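Packing light, or trying to

I've been meaning to write up our October walk along the Trekberg for weeks now, mostly because a few of you asked how I managed nine days with one small rucksack. The answer is badly at first, and then rather well!

My bag came out at far too much on the kitchen scales the night before. I'd put in two jumpers, a hardback (what was I thinking) and a proper towel. Out they all went, and I caught the early bus to Torura feeling very smug and slightly cold.

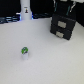 Washing things are where most people go wrong, I reckon. You don't need full bottles of anything for nine days. Something tiny with a good tight lid, like that little one with the bright green cap, is the size I go for now, and I fill one with shampoo and one with sun cream. They live in a sandwich bag in the side pocket and I've had no leaks so far, touch wood.

Clothes next. I took two tops, two pairs of socks and one pair of trousers, and washed something every evening in whatever sink was going. The hostel at Citura had a drying room, which felt like the height of luxury after three damp nights. I'd have paid double for it.

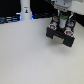
The long day was the one over to Demissie, which tops out at 1,360 metres and has a stretch of 437 steps cut into the hillside. I was very glad of the missing hardback by then. There was soup at the bottom, and bread, and I ate far more of both than was polite.
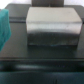
Food is the one thing I'd carry more of next time. The shop in Demissie shuts at two in the afternoon and I got there at ten past, so supper was half a bag of nuts and an apple that had seen better days. I've also got my eye on a lighter waterproof, but they cost a fortune, so it may have to wait until spring.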